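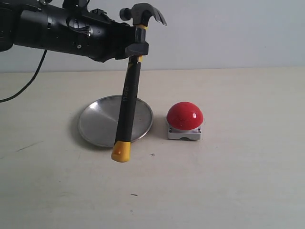 The deli claw hammer, with the yellow cap at the end of the handle.

Review: deli claw hammer, after one winter of small jobs

I bought this hammer when I moved to Nernside, where the flat needed many small repairs and the landlord was slow with all of them. My old hammer stayed with my brother. I did not want to spend much, and the hardware shop on Dhillon Street had only two kinds left, this one and a heavy framing hammer that I could not swing well. So I took the deli.

I am not a carpenter. I hang pictures, I put together shelves, I take nails out of old boards for the garden beds. Please read my opinion with this in mind.

The handle

The grip is mostly black, with yellow for the accents, and a yellow cap closes the bottom end. I like the colour more than I expected. When I leave the hammer in the grass beside the garden beds, the yellow is what I find first. The black part has a light texture and my hand does not slide, also with thin work gloves. With thick winter gloves I feel less sure, but I think this is the fault of the gloves.

My hands are small. I can hold it near the end and still aim well, and for small nails I move up closer to the head. 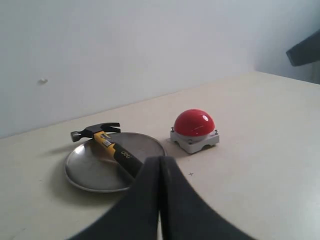
Reading time: 2 minutes

The head

It is a dark grey metal, nearly black in some light, with a round striking face. On small nails it works very well. On long nails you need more patience, and I would not choose it for building a deck. I drove 62 nails into the frame of my garden shelf in one afternoon and my wrist was tired, but not painful.

The claw is curved, so it rolls nicely on the board when you pull. For a nail that stands up a little, it is easy work. If the nail head is already deep in the wood, the tips are too thick to get under it, and I had to use a small flat bar first. I also put a piece of scrap wood below the claw — otherwise it leaves a mark in soft pine.

Keeping it in order

There is a small printed sticker on the handle, on the yellow part near the head. I would peel it off before the first job, as mine became grey and sticky at one corner. I wipe the metal with an oily cloth when it has been outside. Small parts go into a round steel plate from the kitchen, with a raised rim, so the screws do not travel across the table. I recommend this to everybody, it costs nothing if you own a plate.
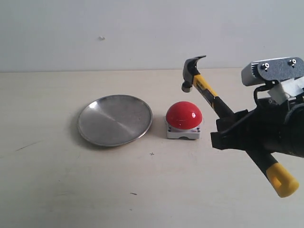
Hammer, steel plate and the red push button on its white base.

Compared with my old one

My brother's hammer is a Drengate with a wooden handle. It is better balanced, and the sound is nicer when you hit. But the wood dried and the head became loose after two summers. On the deli, nothing has moved until now. I also tried the small Stoveo hammer of my neighbour, which is good for tacks and too light for everything else.

I give it 73 out of 100. It loses points for the thick claw and for the sticker. For a first hammer in a flat I would buy it again, and in January I bought a second one for my mother.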